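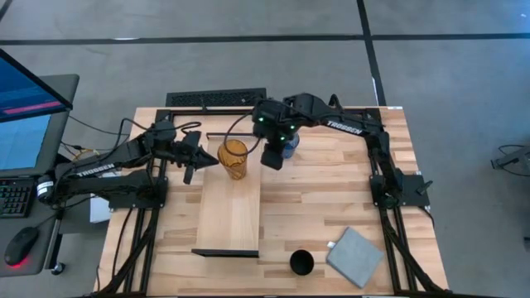
Figure 4. Table surface used for the drinkware tasks, with the long board, an amber tumbler near its far end, and an upright blue bottle with a white label.

Filed under: Household Objects and Surfaces

3.2 Tabletop and drinkware

The surface in Figure 4 is a butcher-block table made up of narrow strips of blond wood. The strips differ in tone, from pale honey to a darker tan, and the variation matters for the work reported here. On a plain white top, the outline of a clear or tinted vessel is easy to pick out. On a striped wooden top, the color of the wood passes through the vessel and the outline becomes harder to judge. Earlier work at Ermont used plain tops only, and we wanted a surface closer to what people have in their kitchens.

A long rectangular board lies on the table, running from the far side toward the near side. It is a little paler than the table itself and forms a raised platform. A thin black strip crosses its near end. We treated the board as a separate surface when labeling positions, so a cup on the board and a cup beside it were recorded as different placements even when the two were only a finger's width apart.

The amber tumbler was chosen from the Irnitton set, which covers drinkware in everyday use. It is tall and translucent, with faint vertical ridges. Amber was the most difficult color in the set. It is close to the wood in hue — closer than any of the blue or green pieces — and raters who were shown the table without any other object on it often placed the rim too low. The ridges helped, but only when the light came from the side. In Figure 4 the tumbler stands near the far end of the board and close to its left edge, a placement we call "far left." Far placements were more difficult than near ones for every vessel in the set.

The blue bottle served as a second object. Its color stands well apart from the wood and its white label gives a clear flat patch, so raters had little trouble finding it even when it was partly hidden. We kept it upright throughout. Bottles lying on their side were part of the Fusturia trials and are discussed in Section 5.

In total, 2,647 placements were labeled on this table, using 63 pieces of drinkware. Each piece was placed both on the board and on the bare table. Placements in which a vessel straddled the edge of the board were dropped, as were those where the base touched the black strip. The second rule was added in September, after Sudheer Shetty compared the first two sets of labels and found that raters disagreed on whether such a vessel should count as being on the board. The labels made before that date were checked again under the new rule.

The table was wiped with a dry cloth after every 15 placements. Water rings and fingerprints show up more on the paler strips, and a ring left by one vessel can be taken for the base of the next. We did not oil or refinish the wood during the study. The Llorente table, which has a sealed top, was wiped on the same schedule so that the two could be compared directly.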